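Enrolling staff on a Heline fingerprint reader

Updated 2019-11-04

Quick one, written between callouts. Covers the wall-mount reader with the Lakano desktop software. If yours came with the old Hirano program, the menus are in a different order but the steps still work.

Before you start

Admin PIN. Staff list with payroll numbers. A soft cloth. Check the clock on the reader matches the PC, otherwise your December timesheets will be a mess and you'll be fixing them by hand.

The reader holds 2,000 templates and we've never got past 200, so don't bother deleting old staff first. Do that after.

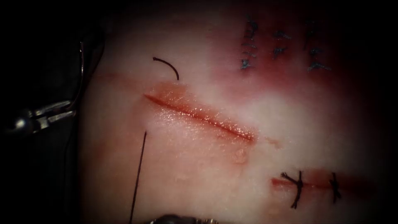 Step 1. Add the person

Open Lakano, People, New. Type the name the way they spell it, accents included. Thịnh Vi went in as "Thinh VI" at our Conholm office and payroll kicked it back twice. Payroll number goes in the ID field, not the Card field. Save before you touch the reader or it wont find them.

Step 2. Capture the finger

Press Enrol. Finger flat, middle of the pad on the glass, not the tip. Three presses, lifting right off each time. Green light, next one. Red light, wipe the glass and go again.

Do a second finger, other hand. Always. People cut themselves, wear plasters, carry boxes.

Dry or worn skin is the usual trouble. Bit of hand cream, wait a minute, retry. Don't drop the match threshold below 16 to get someone through. We leave ours at 17.

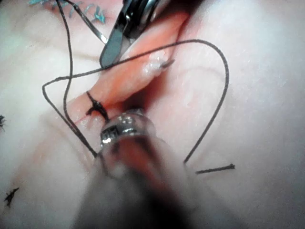
Ghazal Ranjbar wrote in to say the cream left a film on her glass and the next few people all got red lights, so she does the dry-skin staff last and wipes down after each one.

Good tip, do it that way.

Step 3. Test it

Close the enrol window first. Get them to clock in with both fingers. Name should come up on the little screen. If it shows somebody else's name, delete both records and start over, dont try to merge them.

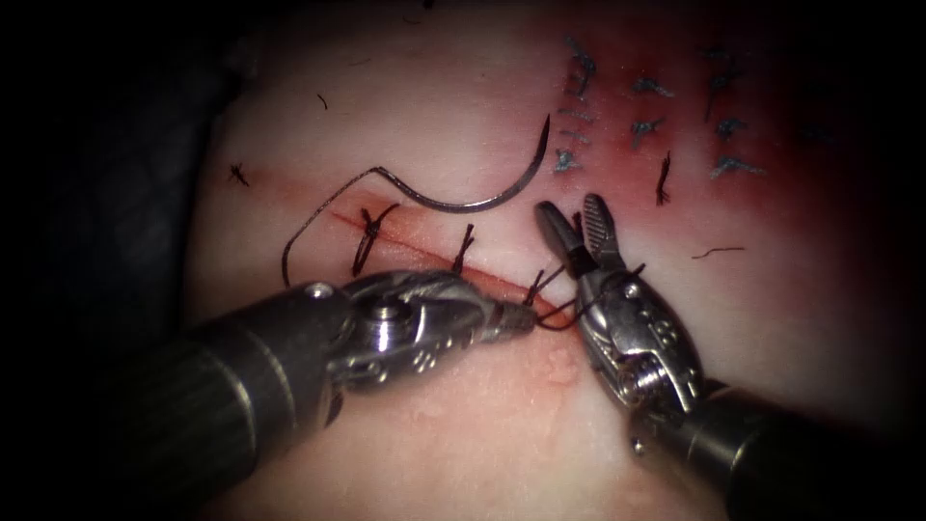
Then sync. Devices, Send All, wait for the tick. Skip this and the person only exists on the one door, so they'll be stuck outside the back one come Tuesday.

Step 4. Consent and backup

Signed form for everyone, filed before the first capture if you can manage it. Anybody who says no gets a card, same access, no fuss. Octavio Urrego has the blank forms.

Export the database to the encrypted drive. File, Backup, tick "include templates". It's unticked by default.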